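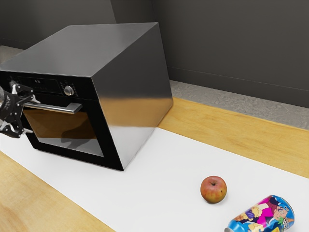 Kitchen refits and appliances > Ovens and hobs

Built-in single oven, stay at eye level or go under the counter?

mossybank
Hi all, long time reader, first time I've had anything worth asking. We're finally doing the kitchen (house is in Pernham, 1970s semi, kitchen last touched when brown was in) and I'm stuck on the oven. At the moment it's in a tall housing at chest height and I love it. My other half wants the tall unit gone so we get one long run of worktop under the window, which means the oven goes under the counter.

Two quotes so far. Keeping the tall unit and swapping the oven comes to 1,120 fitted. Taking the unit out, moving the supply, new base units and the oven underneath is 1,829. The worktop is separate in both.

I'm 5'2" with a dodgy knee if that makes a difference. I bake most weekends, bread mainly, plus a roast when the family descends. What would you do?

pedal_bin
Keep it high. We went low in our last house for exactly the same reason (lovely long worktop!) and I regretted it by the first Christmas. Getting a turkey out from knee height while the dog tries to help is no fun at all.

tidewrack
I'll go the other way. I've had both and I prefer low. You can pull the door down and slide a heavy tin straight out onto the open door for basting, and you're lifting up into your body instead of holding it out at chest height. At 5'2" I'd want to know where the top shelf sits in that tall unit. My mum's was so high she was looking at the underside of her cakes.

mossybank
Good point, I've just been and measured. Bottom of the oven is 84cm off the floor, so the top shelf is about level with my chin. I do burn my forearms on it fairly often, now you mention it. I'd put that down to being clumsy.

Gasketcase
84 is high. Can't you drop it? The housing is only a carcass with a shelf in it. If there's a drawer or a cupboard underneath you can usually lose a bit of that and bring the oven down 15cm or so. Then you'd get the best of both and keep most of your 700 quid.

pedal_bin
^ This. Ask the fitter.

larderlout
Which oven are you putting in? I'd sort that before the height. Door type makes a big difference. Side-opening on a tall unit is brilliant, you can step right in close. Drop-down at chin height is the worst of all worlds, and that's what your forearms are telling you.

mossybank
Shortlist is the Plistier with the plain knobs or the Flarnex with the touch panel. Both drop-down as far as I can see. The Flarnex is 172 more. Showroom chap was very keen on the Flarnex, funnily enough.

tidewrack
Don't get touch controls if you make bread. Floury fingers, wet fingers, none of it registers. I stand there jabbing at mine like I'm trying to get a lift to come.

larderlout
Disagree there. I've had touch on mine for years and I wipe it with a cloth and that's that. Knobs get greasy round the back and you have to pull them off to clean them. Some of them don't pull off. I'd take the touch panel and a quiet life.

tidewrack
You pull your knobs off to clean them?? I salute you.

larderlout
Twice a year! With a toothbrush!

Gasketcase
One big knob plus a little display is the sweet spot for me. Turn for temperature, a couple of buttons for the timer, done. My sister's got a Kudo like that and even my dad can work it, and he once phoned me to ask how to turn a kettle off.

hobnobber
Coming at this from the finish side, are you going stainless or black? We had stainless all over and I'll never do it again. Fingerprints, streaks, and that brown smear you can never shift. Every cloth makes it worse.

pedal_bin
Baby oil on kitchen roll, go with the grain, buff it off. Takes a minute.

hobnobber
Tried it. Ended up with an oily oven AND dust stuck to the oil.

pedal_bin
Then you used too much. It wants a few drops. I do mine on a Thursday when I do the bins and it looks fine all week.

Gasketcase
If it's built in you only see the front anyway, so go for a black glass front and forget about it. Shows dust in low sun but you can live with dust.

mossybank
This is all really useful, thank you. Fitter has just rung back and says he can lower the housing by 18cm if we lose the deep drawer underneath, for not much extra. The deep drawer has a fondue set and a sandwich toaster in it so I think we'll cope.

Other half is less thrilled. He says the whole point was the worktop and I've gone on the internet and found strangers to agree with me.

tidewrack
For the record I didn't agree with you. Tell him he's got one.

larderlout
Could the tall unit go somewhere else? If it's at the window end now, swapping it to the other end next to the fridge gives him his run of worktop. You'd be paying to move the supply, but you were going to do that for the low version anyway.

mossybank
Oh! The fridge is on the opposite wall and there's a silly little broom cupboard next to it. I'd never thought of the broom cupboard. Off to find the tape measure again.

Gasketcase
Check the depth before you get excited. Broom cupboards are often shallow and you need room behind for the air to get out. And look where the vent is on whichever oven you pick.

mossybank
56cm to the back wall, with pipes in one corner. Is that enough?

hobnobber
Tight. Depends on the pipes. Can you put up a sketch?

mossybank
Will do one tonight after tea. It'll be on the back of an envelope, be kind.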